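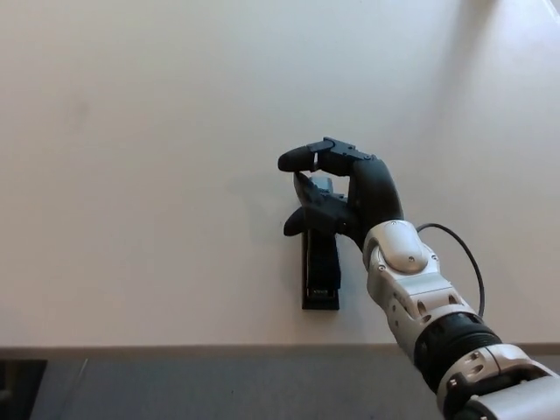

A las once menos cuarto Fikri Liew mandó cerrar la mano por cuarta vez. Los dedos negros avanzaron un poco, temblaron y se pararon antes de tocar la grapadora.

— Otra vez el pulgar — dijo.

Suryani Rondonuwu no levantó la vista del portátil. Llevaba desde la cena leyendo los valores del motor y los apuntaba en una libreta de cuadros. El taller Setiawan cerraba a medianoche y a ellos les quedaba pagada la mesa hasta entonces.

— El pulgar llega a 75 y se rinde — dijo ella —. El índice está bien.

— Pues súbele el límite.

— Si se lo subo, lo quemamos. Ya quemamos uno en septiembre.

Fikri no contestó. El motor de septiembre lo había pagado él. Habían escogido la grapadora porque era lo que había en el cajón de la entrada, y porque Arif Ngui, que llevaba el taller, había prometido un mes gratis si el brazo, al que llamaban Arel, era capaz de levantarla y devolverla a su sitio. Lo había dicho delante de gente. Fikri se lo recordaba cada vez que lo veía pasar.

Suryani giró el portátil para que él viera la curva. Subía bien hasta la mitad y luego se aplanaba.

— Eso es rozamiento — dijo Fikri.

— Eso es el tendón. Lo montaste con demasiada tensión.

— Lo montamos.

— Lo montaste tú. Yo estaba en el médico con mi madre.

Era verdad. Fikri abrió la mano, retiró el brazo hasta la posición de reposo y cortó la corriente. Buscó la llave pequeña en la caja, no la encontró, y la encontró después en el bolsillo de la chaqueta. Aflojó el tendón un cuarto de vuelta. Suryani le pidió otro cuarto. Él dio solo la mitad y ella lo apuntó así en la libreta.

Arif salió de la oficina con el abrigo puesto y se quedó de pie junto a la puerta.

— ¿La ha cogido ya?

— Todavía no — dijo Suryani.

— Yo tengo que echar la llave a las doce.

— Ya lo sabemos, Arif.

Él miró la mesa un momento y se sentó en el taburete, sin quitarse el abrigo.
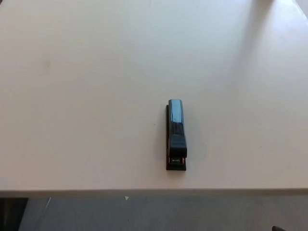
El intento 28

Fikri dio la corriente y esperó a que el brazo terminara de buscar sus posiciones. Tardaba 13 segundos. Suryani escribió la hora y el número del intento al principio de una página nueva.

— Baja despacio — dijo.

El brazo bajó. La mano se abrió encima de la grapadora, se quedó quieta, y Suryani leyó los valores en voz baja: 40, 52, 60. El pulgar pasó de 75 sin pararse. Se oyó el roce del plástico contra la mesa.

— La tiene — dijo Arif.

— Espera.

Fikri subió el brazo con la flecha del teclado, pulsando y soltando. La grapadora se levantó un palmo, inclinada hacia la punta. Arif se había puesto de pie. Nadie habló hasta que empezó a resbalar y cayó de lado sobre la mesa.

— Eso cuenta — dijo Fikri.

— Había que devolverla a su sitio — dijo Arif.

Suryani apuntó: la levanta, resbala al subir, falta goma en las yemas. Luego cerró la libreta y preguntó si la mesa estaba libre al día siguiente.

— Por la tarde — dijo Arif —. Y esa la pagáis.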